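Desks That Stand Up: A Guide for Young Readers

Most desks are made for sitting. A standing desk is made so that a person may work at it while on his or her feet. Its top is higher than the top of an ordinary desk, and on many models the height can be changed. This guide explains how such a desk is put together and how people keep their tools and wires in order around it.

Why do people stand to work?

Sitting still for a long time can make the back and legs feel stiff. Standing for a while gives the body a change. Standing all day can be tiring too, so many people do some of both. The right height is easy to check. Stand up straight, let your arms hang down, and bend your elbows. Your hands should now be level with the top of the desk.

What holds the desk up?

A desk needs to stay steady when someone leans on it or writes quickly. The legs carry the weight down to the floor. At the bottom of each leg there is often a long foot that reaches forward and back. If the foot were short, a tall desk could tip — just as you might wobble if you stood with your heels and toes pressed together and someone gave you a push. 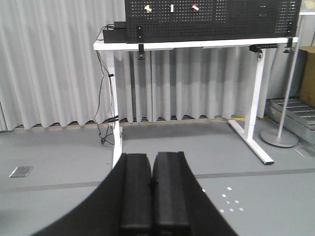
A white standing desk with a black pegboard along the back. The long foot of the right leg has a dark cap at its front tip.

What is a pegboard?

A pegboard is a panel covered with small holes set out in even rows. Hooks, holders, and little shelves fit into the holes. When the owner wants to move a hook, it can be lifted out and placed somewhere else. A pegboard uses the space above the desk, which leaves more of the top free for work. The holes in the board shown here are square, and a few small pieces are fixed in a row near the top.

Where do the cables go?

Lamps, screens, and computers need power, and each one may bring a cable with it. Cables hang down behind a desk and can gather in a tangle on the floor. Small clips help by holding them against a leg. On a desk that moves up and down, the cables must be long enough to reach when the top is at its highest. Children should not pull on cables or unplug them without asking an adult.

Words to know

Bracket: a strong piece that holds something in place.
Panel: a flat board.
Pegboard: a panel with holes for hooks and holders.

Text by Liesl Wyss. Checked for young readers by Wendelin Koller.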